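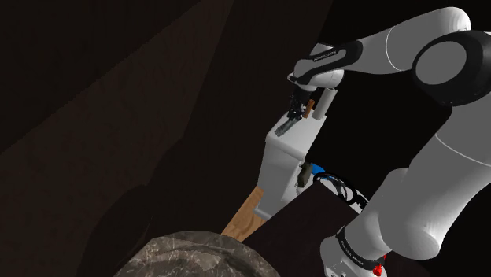 Simulated layout, arm over the white block, with the plank and rock in front.

Robot Bench: Advice for Members Building at Home or in the Shared Workshop

These notes are issued to members of the Grondska Shared Workshop who intend to build a bench for a small robot arm, whether on the premises or in a garage or spare room. They replace the sheet handed out in January. Members who have completed the Trurkow induction may skip the section on power.

Before cutting any timber

Draw the bench on the computer first. The layout shown at the head of this page was made before any material was bought, and members are asked to do the same. The model need not be handsome. Rough blocks will serve for most objects, provided that their outside measurements are correct. Dark walls and heavy shadow do no harm in a model, but place one strong light over the arm so that the gripper can be followed as it moves.

Move the modelled arm to the four corners of its intended working area and then to the point furthest from the base. Look at the elbow as well as the gripper. Members tend to watch the fingers and overlook the joint behind them, which may swing well outside the edge of the bench.

Save each layout under a new name. Do not overwrite the last one that worked.

The bench top

A top 30 mm thick is the least that will be approved for use in the shared workshop. Thinner boards flex when the arm stops sharply, and the error shows at the gripper. Two sheets glued and screwed together are acceptable. Allow the glue 24 hours before drilling.

Fix the base of the arm with bolts that pass right through the top, with wide washers on the underside. Wood screws are not permitted for this purpose. Tighten the bolts in opposite pairs, a little at a time, and check them again after the first session.

Leave a clear margin of 200 mm between the base and the nearest edge of the bench. Clamps, mugs and hand tools should not be kept within it.

A dark, matt finish is recommended. Gloss varnish throws back the overhead lights and makes small parts hard to see. Two coats of Jatotton floor stain have been found satisfactory on the benches here, and a part-used tin is normally to be found under the sink.

Cables

Coil spare cable in wide, easy loops and keep the coil on the side away from the work. Tight coils held with wire ties are a common cause of faults. Cloth tape or hook-and-loop strips should be used, and these can be had from the second drawer by the door.

Run the arm slowly through its whole movement by hand, or at the lowest speed setting, and watch the cable throughout. Where it pulls straight at any point, it is too short. Where it drags across the bench, lift it with a clip.

Label both ends of every cable. Pencil on masking tape is sufficient.

Objects for practice

Begin with plain timber. Offcuts of plank are easy to replace and will not mark the fingers of the gripper. Sand the edges lightly and discard any piece with loose splinters.

Small upright pegs make a good second exercise, as they show at once whether the gripper is coming down square. Stand them in shallow holes until the movement is reliable.

Rounded stones may be used later on. They should be washed and dried, and tried first at low speed, as the fingers may slip off a curved face. In the model, give a stone its proper rounded shape. A stone modelled as a box will give a false idea of where the fingers can close.

Power and stopping

The stop button must be within reach of the operator and outside the reach of the arm. Test it at the start of each session, before anything is placed on the bench. The arm should be supplied from its own socket and never from an extension lead shared with a vacuum cleaner or saw.

Up to 3 people may stand at the bench while the arm is powered. Long hair is to be tied back, and gloves are not to be worn.

Approval

Completed benches in the shared workshop are inspected by Garnet Kowalchuk before first use. Please bring the saved layout, the bolt sizes and a note of the timber used. Home builders may ask for the same inspection from drawings and photographs left in the Dubey Room pigeonhole.

Sawdust from stained boards goes in the lidded bin and not in the compost.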